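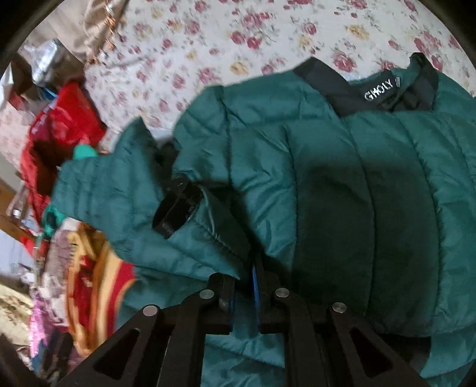 The sales page for the Yoo hand grippers says a pair of them will let "anyone with a spare room" gather training examples for a folding robot. I have a low tolerance for sentences like that. Our group at Flaleston has bought three sets of collection gear in as many years and two of them are in a closet. So we picked the worst thing we could think of, a puffer jacket on a bed, and used the Yoo pair on it through most of August. A puffer is a mean test. The shell is slick and the filling gets between you and the seam, so the fingers mostly end up holding a fat bunch of teal quilting like the one here, collar off to one side, and you have to decide if that counts as a grasp.

**What you get.** Two hand-held grippers, two cameras, a charger, a calibration card and a login for Kavetti, the software that turns recordings into episodes. No case. The manual is 10 pages and four of them are about the warranty.

**What I liked, such as it is**

The linkage is good. I expected slop in the pivots after a few weeks and didn't get any. The squeeze is light enough that Silvia Vondráček, who did most of our recording and has small hands, could go for 47 minutes before she wanted a break. With the older Berkarari pair she used to quit well short of that and complain all through lunch.

The pads also hold nylon better than I'd guessed. They let go cleanly too, which matters more than people think. A sticky pad drags the sleeve along when you open up, and then you've taught your model to drag sleeves.
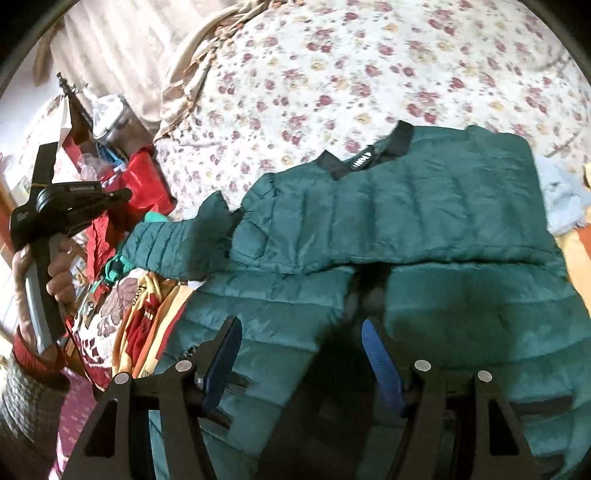

Two-handed work is where most kits of this kind fall down, so we spent the longest on it. Folding a jacket means one hand pins while the other travels, and the two recordings have to agree on when things happened. Kavetti's sync mostly does the job. Where it gets shaky is when one gripper comes up off the work. You start with the jacket face-down, one set of blue pads pressed into the quilting and the other gripper held up by its gray handle with its camera looking off to the right, and the tracker has to place that second one from whatever it happens to see. Sometimes it does. Sometimes the path has a jump in it that no wrist could make, and you only find out at export.

**The numbers**

We recorded 466 episodes of the one task. The software threw out 13 for lost tracking, a rate I'd be happy with if I believed it. Enda Conneely then went back through the "good" ones by eye and found more jumps that had been smoothed over and passed. Smoothed! I would much prefer an ugly gap I can see. There is a setting to turn the smoothing off. It's in a submenu under "Display," where no sane person would look for it, and it goes back to on after every update.

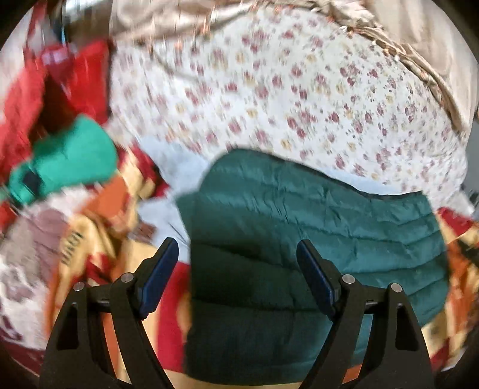 Then there's the question of what the examples are worth. Yoo's demo clips are all shot on a bare gray table with one shirt. Fine, but a model fed on that has learned one shirt and one gray table. We left the bed as it was, flowered cover and heaped-up clothes and all, and trained the same small policy on our set. It did okay at finding the jacket's edge and poorly at everything after the first fold. I can't pin that on the grippers. I also can't find one line in Yoo's material that warns you how much variety you need, and I suspect a lot of buyers will record the same fold in the same corner and wonder what went wrong.

**Smaller gripes**

- The handle gets slippery in a warm room. We put tennis tape on ours.
- Fast moves blur. Slow down near the end of a reach or throw the take away.
- Replacement pads come only as a full set.
- Support answered our smoothing question with a link to the manual.

**Would I buy it again?** The grippers, yes, at a discount. The Kavetti subscription, no. We now export raw and run our own checks, and Enda's script catches most of the jumps. If you don't have an Enda, I'd wait for the next release and ask them in writing about the smoothing before you pay.

*Posted November 26, 2024. We paid full price for the kit.*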